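Call for Participants: Bench Staff Panel on Robot-Assisted Bottle Handling

Vass invites applications from bench technicians, sample room clerks and wash-up staff at its Prerneo site to serve on a staff panel during the introduction of automated bottle handling. The panel will advise management on how tasks, break times and job descriptions should be set once part of the daily handling work passes to a robot arm.

The work in question is well known to everyone on the floor. Wide-neck graduated plastic bottles are picked up, moved and set down many times in each shift, and 282 staff hours per month are now recorded against this task alone.

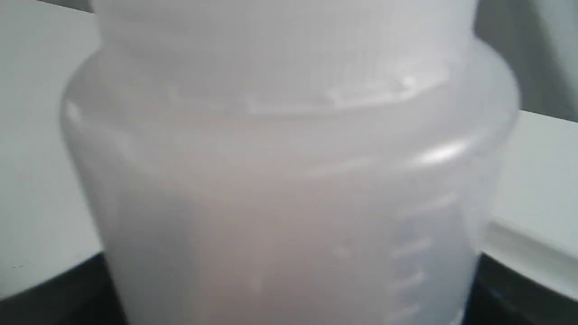 Panel members will spend up to 10 hours per month on panel duties, all of it within paid working time. Duties include working beside the arm, recording stops and errors, and reporting any change in workload, noise or strain. Members will also review draft work instructions before these are issued to other staff. No knowledge of programming is required. Training will be provided on site by Adix, the supplier of the system.

Management has confirmed that no position will be removed during the panel's term. Staff whose handling duties are reduced will be offered training in inspection, record keeping or operation of the arm, at their present grade and rate of pay.
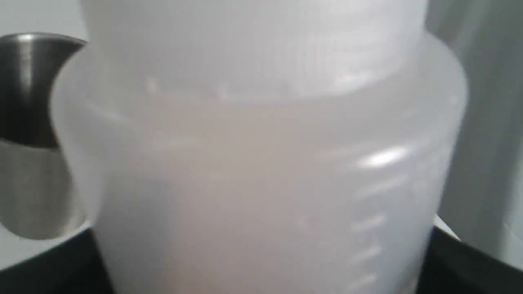
There are 17 places, of which four are reserved for night shift staff. Applicants should have completed their probation period and should be able to attend all panel meetings in May. Part-time employees are encouraged to apply. Agency workers placed through Eluseo may also apply with the agreement of their shift lead.

Applications should state the applicant's current post, shift pattern and reasons for interest, on one page. They should be handed to Sándor Barta, Office of Work Organization, by 3/25/22. Applicants will be informed of the outcome in writing.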